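Home | Topics | Machines | Household | Index

Friday, November 26, 2021
By the Flestgate editorial desk
Reading time: 2 minutes

Laundry folding by machine

Laundry folding is one of the household chores that machines have found hardest to take over. Washing and drying were mechanised long ago, but folding is still done mostly by hand, both in the home and in small laundries.

The difficulty lies in the cloth. A plate or a box keeps its shape when lifted, while a towel takes a new one each time it is moved. The machine must find two corners, take hold of them and spread the fabric before any fold can be made.

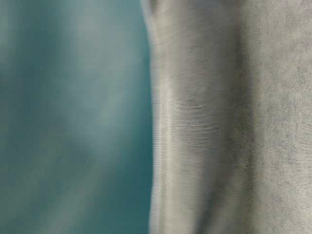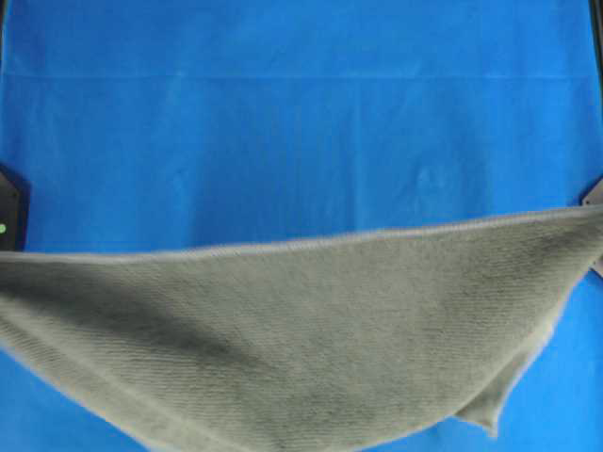

Grey fabric against a blue or blue-green surface, in close view and held up by its corners.

Trials and results

The Tivano trial, held at Flestgate in October, used 300 towels of a single size. The machine folded 200 of them to the required standard. Most of the failures came at the first stage, when a corner was missed or a fold in the cloth was taken for an edge.

A longer trial by Melow covered 1137 items, of which 550 were shirts - a harder case, as sleeves and collars add further layers.

Present state

Machines can fold plain, flat items at a slow pace under steady light. Mixed loads remain beyond them. The Stevens survey of shop-floor chores places folding below packing and sorting in readiness for general use.

See also: Ironing; Sorting of linen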